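Community Help > Home and Kitchen > Counters and Surfaces > Marble

Print this page | E-mail this page

Dull rings and one yellow stain on white marble counter, what can I do myself?

Posted by tiled_corner

We moved in August to an apartment where the kitchen has a white marble counter with light gray veins. I like it very much, but I did not have stone before and I think I treated it badly. Now there are two kinds of damage and I am not sure they are the same problem.

The first kind is rings. They are not colored. When I look straight down I see almost nothing, but when I put my head low against the window I see dull circles where glasses were standing, and one long dull patch next to the sink where I cleaned with vinegar and water. I wiped them many times and they do not go away.

The second is a yellow-brown stain the size of a coin, near the stove. I believe it is cooking oil, because the bottle stands in that place. It is darker than the stone and I cannot feel it with my fingernail.

The previous tenant left a can of sealer under the sink, the name is Stirnora, half full. Should I put this on top of everything now, or first repair? I also have a stone soap from Sondex that I did not open yet. The landlord says I may do what I want if it does not become worse. I would prefer not to call a company, I asked one and the price for coming was 300 before they did any work.

Thank you for every advice.

Posted by Esben Bergmann

You have two different problems, and you should not seal before both are repaired. If you seal now, you close the oil inside the stone and it will be much harder to take out. English is not my first language either, so I will write it in steps and hope it is clear.

1. Stop with the vinegar today. Also no lemon, no bathroom cleaner, and no spray which says it removes lime. Marble is soft to acid. Your rings are not dirt on the stone, they are places where the acid has eaten the polish. This is called etching. A sealer does not prevent it, even a good one.

2. Wash the whole counter with warm water and a few drops of neutral soap. Your stone soap should be fine if the label says it is neutral. Rinse with clean water, dry with a soft cloth, and wait until the next day.

3. Take out the oil first. Mix baking soda with water until it is like peanut butter. Put it on the stain, as thick as your finger, and a little wider than the stain. Cover it with plastic film, tape the sides, and make a few small holes with a needle. Leave it 24 hours, then take off the film and let the paste dry fully before you lift it with a plastic scraper. Do not use metal. One time is often not enough. Mine needed 3 times, and after the first I thought nothing had happened.

4. Now the rings. Buy a polishing powder made for marble, and check that it is for a polished finish. If your counter is honed (that means matte everywhere), do not use it, you will get shiny spots instead of dull ones. Try first in a corner behind something. Put a little powder and water on a damp white cloth and rub in small circles with medium pressure, then rinse and look from the side. The long patch by the sink will take patience.

5. Daily use. Put the bottle of oil on a tray. Cut fruit and vegetables on a board, and keep washed ones in a dish until you need them. Tomato and lemon are the worst when they are cut. An apple or a pepper with whole skin does nothing to the stone.

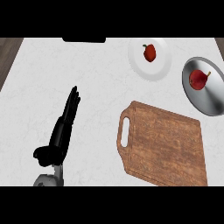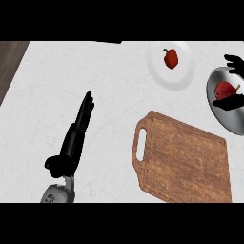 Pale marble with faint gray veining.

6. Seal at the end, and only if the stone needs it. Drop a spoon of water on the counter and look after 10 minutes. If the place became darker, the stone is drinking and you can seal. If the water is still standing as a drop and the stone has the same color, leave it alone. I would not use the old can, because you do not know how long it was open. Whatever you buy, wipe off all that is left on the surface before it dries, otherwise you get a sticky gray film, and this is a new problem.

I made all these mistakes myself except the film, which was my brother.

Posted by mopandgo

just live with it, marble gets marks. in italy they have it in every bar and it looks great. my sister used toothpaste on hers and said it worked

Posted by Esben Bergmann

Please be careful with the toothpaste. Some kinds scratch, and you will see it in the same low light where you see the rings now. But I agree that a few marks are not a tragedy.

Posted by quarry_lane_2

Good steps from Esben. Two small additions. For the baking soda paste, some people have better luck with oil if they use acetone and white powdered clay, but open the window, keep it far from the stove flame and test it somewhere hidden. And if you can feel the dull patch with your nail, it is too deep for powder by hand and you will need somebody with a machine. For this, ask for a price per job and not per visit.

Posted by tiled_corner

Thank you all. The first paste is on the stain since this morning, under the film with the holes. I did the water test by the window also, and there the drop stayed standing, but near the stove the stone became darker. So I think I will seal only after the oil is out. The counter is polished, I compared it with the piece behind the toaster. I threw away the old can and I am writing again when I have tried the powder.

Print this page | E-mail this page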